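Notes from the Vatthorpe open day

Members who signed up for the driver-assist demonstration in March met at the Terkilitz workshop, 17 people in all. We went out in small groups, with Yabsira Asfaw at the wheel and Azra Krasniqi in the back with a laptop. The loop runs on two-lane country roads near Vatthorpe.

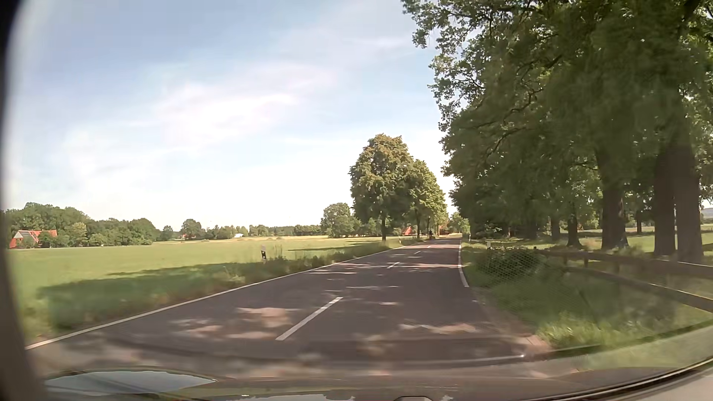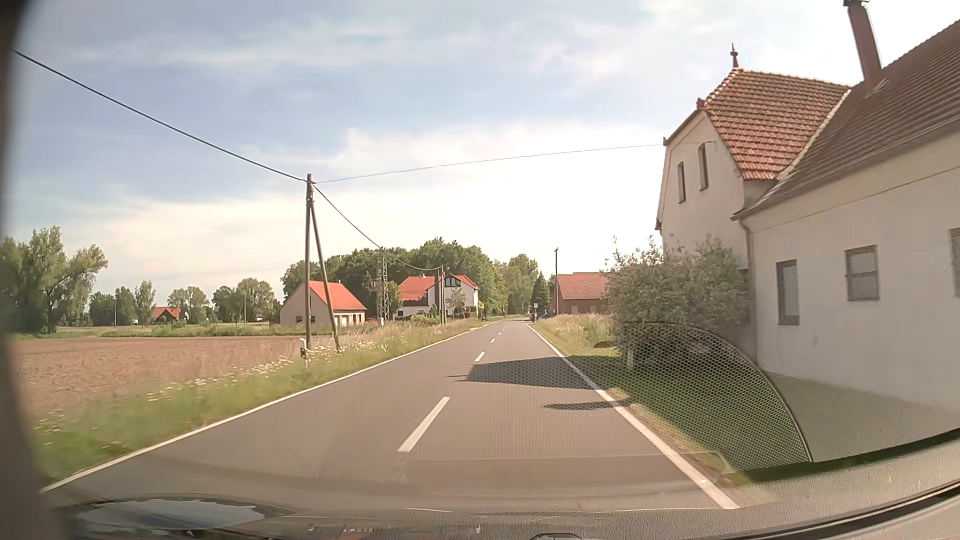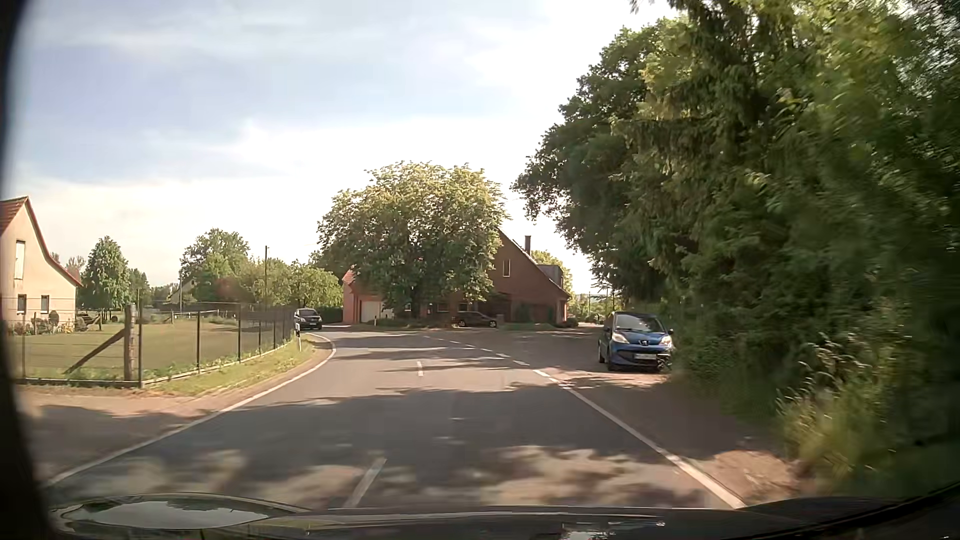

Seen through the windshield on the loop.

Lane keeping took up most of the talk afterward. The Arnardóttir software looks for painted lines first and falls back on the pavement edge when it can't find any. Asfaw said shade is the harder problem, and the road under the tall trees beside the wooden fence is the kind she means, with patches of sun lying on dark asphalt close to the centerline dashes. A bright patch can score nearly as high as worn paint. The left bend by the brick house is another case the team works on, as the solid line on the right changes to short dashes where the paved area opens up. The current version holds the lane there on 80 percent of test passes. Krasniqi has 652 passes logged and wants more from the fall, when the leaves are down.

The system steers and brakes but does not pick a route, and the driver keeps both hands near the wheel. The test unit is called Oreo, after its black and white case. Several people asked about rain, and the team has only 4 wet runs so far.

Slides from the talk are in the members' folder. Anyone who missed a ride can put their name down for the next one at the front desk.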